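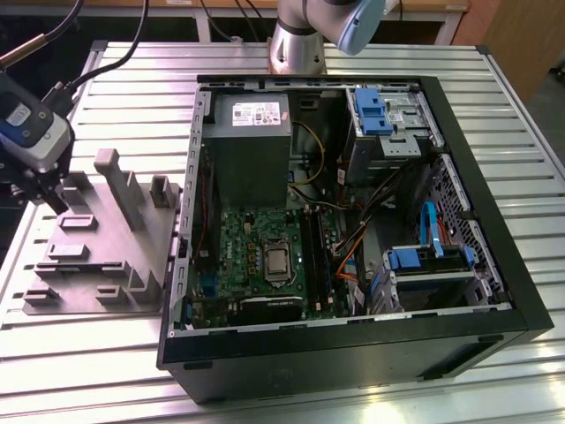

Evach wrote to us in May that the old office computers had been standing under the stairs so long that people put their coats on them, and asked if such machines were still good for anything. Very often they are. We hear this question almost every week, and our company started from it.

About Orer

Orer is a small workshop for used desktop computers. We take them from offices, schools and private homes, open them, check what is inside and decide which parts can serve again. Last year 385 computers came through our door, and 302 of them left it as complete working machines. The others gave us parts – power supplies, memory, drives, graphics cards and many, many screws.

We are not against new computers. But for writing letters, keeping accounts or doing homework, an older desktop is often enough, if it is clean inside and has a good drive.

How we work

Every computer is laid on its side on the bench and the side panel comes off. We like the desktop tower for this reason: one panel, and you can see the power supply, the motherboard and the drive bays all together. Cables are checked by following them from one end to the other, and a cable with damaged insulation is always replaced.

The processor gets its own check. We clean away the old paste, look at the socket under a lamp and put new paste before a cooler goes on. Drives are treated separately. Those which come with data are erased before any other work, and the customer receives a written paper about it.

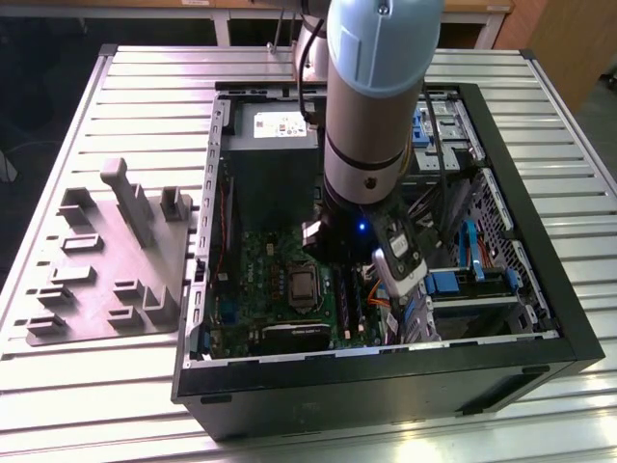

What we offer

Repair and upgrade of desktop computers, with a price told to you before we begin.
Collection of old office equipment, from one machine up to 40 in a single visit.
Tested spare parts, including power supplies and memory.
Refurbished computers under our own name Sondden, each with a list of the parts inside.

Our courses

Since the workshop moved to the Mockus building we have also space for teaching. The evening course is for beginners and lasts four weeks. You learn to name the parts of a desktop, to take out a graphics card without force and to connect a drive correctly. So far 58 people have finished it, and several came back with their own computer from home. Tools are given by us. Please wear short or narrow sleeves.

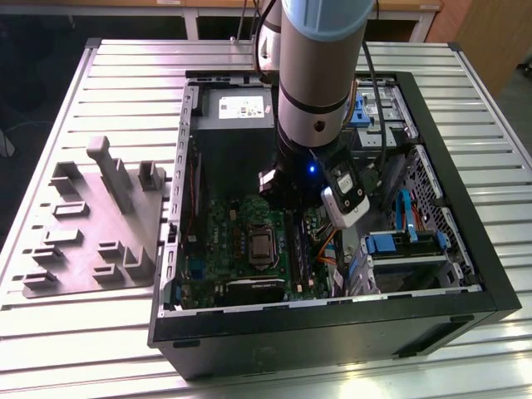 Inside a desktop tower, with the side panel removed

Visit us

The workshop is open on weekdays. If you bring a computer, please bring its power cable also – and, if you still have it, the small bag of screws.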